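How I Start Tomato Seeds in Paper Cups

I've been starting my tomatoes in plain paper cups for a good while now, and every April somebody on our street asks me how I do it, so I'm finally typing it up. It's cheap, it's easy, and if you mess up a cup you've lost pennies (ask me how I feel about the fancy seed trays I cracked!).

What you'll need: paper cups, a bag of seed starting mix, a tray with a lip, a pencil, a marker and your seeds. I grow a paste tomato called Jurnton and a little cherry one called Claleo, but anything works. Get the mix that says "seed starting" on the bag. Regular potting soil is too chunky for tiny roots, and I once had a whole batch come up crooked around bits of bark.

Step 1. Poke the holes. Turn each cup upside down and push the pencil through the bottom three or four times. Do this before you fill anything. I forgot one year and had to do it from underneath with wet dirt running down my sleeve.

Step 2. Label now. Write the variety and the month on the side of the cup while it's dry. Marker skids all over damp paper, and by June you will swear you can tell two tomato plants apart by the leaves. You can't. I sure can't, anyway.

Step 3. Wet the mix. Dump it in a bucket, add warm water and squish it around until a handful holds together but doesn't drip. Then fill each cup to a finger's width below the rim and tap it on the table so it settles. 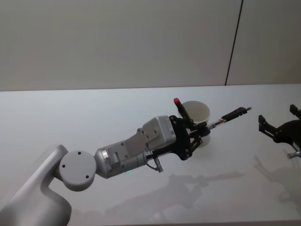

Step 4. Plant 2 seeds per cup, a quarter inch down. Cover them, pat gently, and set the cups on the tray somewhere warm. The top of my fridge is perfect. They don't need light yet, so don't worry about a window at this point.

Step 5. Watch for green. Mine usually show up in a week, sometimes a bit longer if the kitchen's chilly. The minute you see a sprout, move the tray under a light and keep the bulb just a couple inches above the leaves. Raise it as they grow, or you'll get those long floppy stems that fall over if you sneeze.

Step 6. Water from the bottom. Pour a little into the tray, wait twenty minutes, tip out whatever's left. If the cups start getting soft, you're watering too much. A bit of fuzz on the outside of the paper is okay, just give them more air.

Step 7. Snip the weaker seedling once they've both got real leaves. Use scissors, don't pull, the roots are all tangled together down there.

When it's time to plant, tear the cup off completely. My neighbor Sheyla Marulanda buries hers cup and all, but mine were still sitting there whole when I dug up the bed in the fall, so off they come.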